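Does Buying in Bulk Save a School Cafe Money?
Business Studies project report, final draft

The question I was given was whether the cafe at Lambert should switch its baked goods from Fusel, the small local supplier, to Zorano, which only sells by the case. The Zorano price list says we would save 39 percent per item. I started out doubting that number and I still do.

The first problem is that the 39 percent compares their cheapest plain roll to Fusel's most expensive pastry. When I matched like with like, the gap shrank to 11 percent. It also leaves out delivery, and it assumes every case gets sold. Food that gets thrown away was paid for too, and the price list has no line for that.
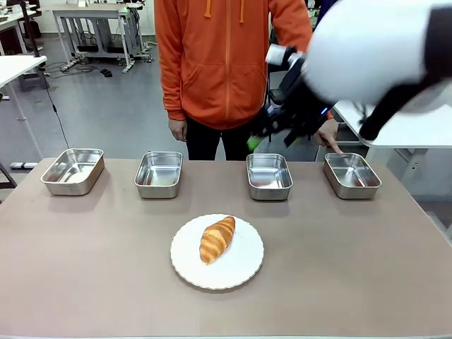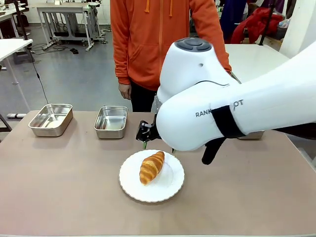 Trays and a croissant on a plate, both on the same table.

The second problem is storage. A case order would fill the freezer at Banemine Hall, and the cafe would need to rent more space from December on. I was told this would cost "next to nothing." I asked for a written price and did not get one, so I left it out of my totals, which makes Zorano look better than it should.

The survey did not help much. Students said they would buy more if prices dropped, but people say that about everything. Only 3 classes filled it out, and one of them did it right before lunch.

My estimate is a saving of about $2,000 a year before waste and storage. I would not sign a contract based on that. A one-month trial with the leftovers written down each afternoon would tell us more than the price list does, and I would want the storage cost in writing first.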